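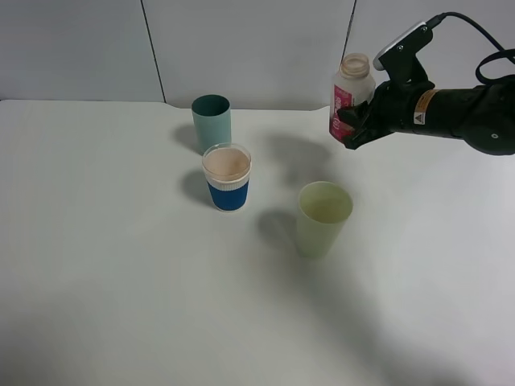
Orysia Hrytsenko, reading a first draft of this section, wrote in the margin that in her family you never poured into three cups at once unless you meant to seat three people, and that a study of shared drinks ought to begin with who gets which cup. We have kept her remark in mind all the way through, and it is the reason this section turned out rather longer than we had planned.

4.2 Cups, bottles and the last of the drink

When people share a bottle at a table, they seldom share it evenly, and they seldom mind. Our interest here is in the small decisions that go into this: which cup is filled first, how a pourer makes up for cups of different shapes, and what becomes of the little that remains at the bottom. The diary entries gathered in June by Kwok-wai Cheng from households in Dokier and Justen came to 229 in all, and they are full of warm and sometimes very stubborn opinions on each of these points.

Shape comes up more often than anything else. A tall, straight cup hides its level from the person across the table, so pourers told us they tended to give it a little extra, just to be safe. A see-through plastic cup that widens toward the rim has the opposite trouble, for everyone can see how far up the drink comes, and yet the wide top makes a fair portion look like a mean one. Paper cups with a ridged sleeve were well liked for being easy to hold, and several diarists from Justen kept them aside for guests, even when the household had plenty of other cups to offer. We had expected people to match their cups when company came, and we were charmed to find how many of them (ourselves included, once we started looking in our own cupboards) simply put out whatever was clean.

The last of the drink deserves a paragraph to itself. A shallow layer left in a bottle was described as "the cook's," "tomorrow's," or, in one entry we are very fond of, "too much to throw out and too little to offer." Most households put such a bottle back on the shelf, where it might stay for days. Dark drinks seemed to be saved more readily than pale ones, and we suspect this has to do with how easily a dark remainder shows through the plastic, though the diaries don't settle the matter. 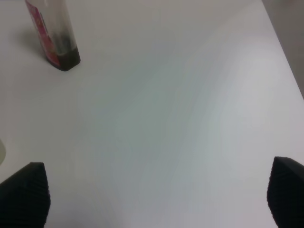 Figure 3. Bottle with a shallow layer of dark brown liquid at the base.

We followed Hung in treating any amount that a pourer would hesitate to offer as a remainder, whatever its volume. It is a loose rule and we know it, but it agrees with how the diarists themselves talked. A stricter limit would have forced us to leave out a good many of the entries we learned the most from, and we were reluctant to part with them. The entries in which the bottle was emptied completely are taken up in Section 4.3, together with the question of who rinses it.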